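Ticket: public pledge tracker showing fewer entries than the import
Product: Clallier (hosted)
Raised by: Folluden Climate Network, Gomirstead office
Status: Solved, one bit still open

Keeping everything on the one ticket this time, as last time I had it spread over three emails and a phone call and none of us could follow it.

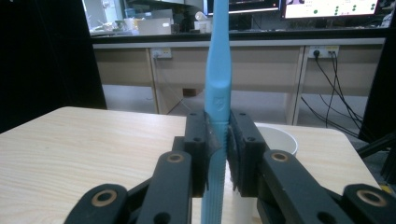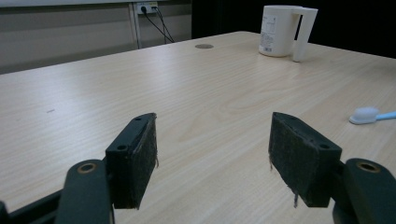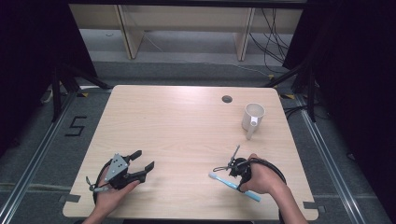
Mitsuko Ebihara
Data and Membership Officer, Folluden Climate Network

09:10
Hello all. For anyone picking this up fresh: we run a public tracker of climate finance pledges. Governments and development banks promise money for flood defences, drought-proof seed, early warning systems and so on, our member groups send us what was promised and what has arrived in their area, and we put the two side by side on a page anyone can look at. It lives on Clallier. The February update went in last night and the page is wrong.

The spreadsheet I uploaded has 1,219 rows, one pledge per row. The import screen gave me the green tick and said 1,219 rows read. The public page is missing 136 of them. No error, no warning, nothing in the rejected tab.

I'd normally live with it for a day, but a journalist has already been on asking why a whole river basin has dropped off the map, and two of our members have a meeting with their ministry this week where they were planning to put our page up on the big screen. So I'm a bit jumpy, sorry!

09:25
Things I've tried so far:

Refreshed the page, then a different browser, then my phone with the wifi off. Same everywhere.

Logged out and back in. Same.

Ran the import again. Same number missing, and the same rows as far as I can see from spot checks.

Cleared the page cache from the admin menu (Settings, Publishing, Clear and rebuild). It took ages and I got quite hopeful. Same.

10:05
Reply from Yulan Xue, Clallier support:
Hi Mitsuko, thanks for such a full write-up. "Rows read" only means the file opened properly, it doesn't mean they were all published. Could you go to Entries, take off every filter including the date one, and tell me if the missing pledges are in there at all? And please don't run the import again for now, as repeat runs can make copies.

10:20
Oh no. I've run it 4 times. I should have said.

Anyway, yes, they're in there! All the missing ones show up under Entries once the filters are off. So they got in, they're just not coming out the other side. The status column looks normal to me. Most of them say "Promised — part received", some are the usual "Promised" or "Received in full".

I can't see copies, but I haven't looked very hard.

10:40
Also checked whether it's to do with country, since the river basin business made me think of that. It isn't. The missing ones are scattered all over, it's only that the basin had very few pledges to start with and happened to lose the lot. I've gone back to the journalist and asked for a day's grace. She was nice about it.

11:15
Reply from Yulan Xue:
That's really useful. Your four runs are fine by the way, the file has the pledge reference in it so it should have overwritten each time. I've had a look at your setup and the public page only shows entries whose status is on your approved list. Your list has "Promised - part received" with an ordinary hyphen. The spreadsheet has a long dash. To you and me they're the same words, but Clallier treats them as two different statuses, and the second one isn't approved for publishing.

11:20
You are joking. A dash!

(I do like a long dash, I'll admit, but I swear I didn't type that one.)

11:50
Found where it came from. Our part-received figures come from Arrieta, who do the checking of payments for us, and they send a Word table that Shiyu Guo on our side pastes into the sheet. Word swaps hyphens for long dashes as you type if you've got spaces round them. Until this round Arrieta were sending it as a plain spreadsheet, so it never came up. Shiyu is mortified and I've told her not to be, the sheet looked perfect. I looked at it as well.

Fixed it with a find and replace in the status column only. Please, if you're reading this later with the same problem, select the column first. I did the whole sheet on my first go and it changed the names of two funds and a quotation from a minister, and I had to undo it all.

12:10
Uploaded the corrected file, waited for the rebuild, and most of them are back. The basin is back! But there are still a few missing, and those all say "Received in full", so the dash can't be to blame.

13:30
Back from lunch. Spent a good while staring at the stragglers. They're all old pledges where the final payment came through, and they've got an end date in the past. Is there something that hides entries after their end date?

14:00
Reply from Yulan Xue:
Yes, there is. It's called "Retire finished entries" and it was switched on for your account in the last release. It should have been off by default for existing customers, so that one's on us and I'm sorry. I'm passing you to Lihua, who looks after publishing rules, as I don't want to flip it without checking what else hangs off it. (No, we're not the same person. It gets asked.)

14:25
Reply from Lihua Xue, Clallier support:
Hi Mitsuko. I've turned "Retire finished entries" off for you and started a rebuild. Nothing was deleted while it was on, the entries were only hidden from the public side. Could you check and let me know?

14:45
All there except 3. And those I can explain myself, they're pledges that were announced twice, once at the summit and then again at a bank's spring do as if it were new money. We merged them into the original entries on purpose. I'd forgotten they were still sitting in the sheet. So the page is right and my spreadsheet is wrong, which is a new one for today.

I do want to say why the retired ones mattered so much to us, in case it helps when you're deciding on defaults. Our members don't have a lot of faith in these promises to begin with, and I can't blame them. The handful marked received in full are the only ones we can point to and say, look, that one was kept. And the part-received ones are what people take into meetings to ask where the rest has got to. If either sort goes missing the page tells a different story, and the people we're arguing with will happily use it.

15:10
Reply from Lihua Xue:
That makes sense, and I've copied it into the note for the product team. I've also asked for two changes: a warning after import when a status isn't on the approved list, and a line on the import screen showing rows published as well as rows read. I can't give you a date for either.

15:30
Thank you both. The warning would have saved me a whole morning.

What we're doing at our end:

Arrieta are going back to sending a plain spreadsheet. Noémie Pichon there has already sent a test one over and it went through with no trouble.

Shiyu has put a drop-down on the status column so you can't paste anything odd into it. Well, you can, pasting goes straight over a drop-down, but it goes red afterwards.

I compare the number on the public page with the sheet before I tell anybody it's live.

Still open: the downloadable file on the public page is still the version from last night. The map and the table are right, but if you click Download you get the short one. I've done Clear and rebuild twice more. Is that on a separate timer?

15:50
Reply from Lihua Xue:
It is, the download is rebuilt overnight. I can't push it by hand from here. Please check in the morning, and if it's still the old one, reply on this ticket and it'll reopen.

15:55
Will do. I've put a note next to the button for now asking people to wait until tomorrow, and I've emailed the journalist the proper file directly.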